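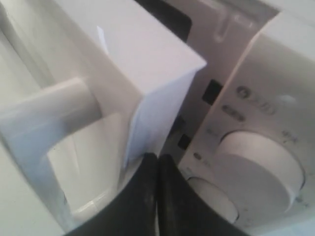 Foto: Elibariki Mutiso / bancada Pallus

Novembro, caderno de bancada, tarefa micro-ondas. Entrada de A. Siriwardena.

Pergunta de sempre: a garra já serve para aquecer um prato sem ninguém ao lado? Por enquanto, não. Abrir e fechar a porta é uma coisa, acertar o botão rotativo é outra.

Série da tarde: 58 tentativas, só porta. O painel ficou para depois. Tudo branco sobre branco, o contraste entre botão e carcaça é fraco e o estimador de pose do Henel perde a borda. A Rhiannon sugere baixar a exposição antes de mexer no modelo. Concordo.
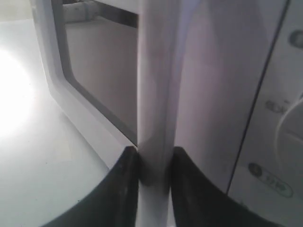
Garra na borda da porta, luz forte do lado esquerdo.

Pega pela borda: a folga entre os dedos e a espessura da porta tem de entrar como parâmetro, hoje está fixa no código. Falhas concentradas na aproximação — correção lateral tardia, dedo encosta antes de fechar. Uma pessoa faz isto sem olhar.

Por fazer:
Repetir com a cortina corrida (Tudur).
Limite de força no fecho, em dois patamares.
Botão rotativo: medir o escorregamento antes de comprar outras pontas à Vuvmont.

Parei às 19:45. Registos na pasta Llewellyn, falta anotar as falhas.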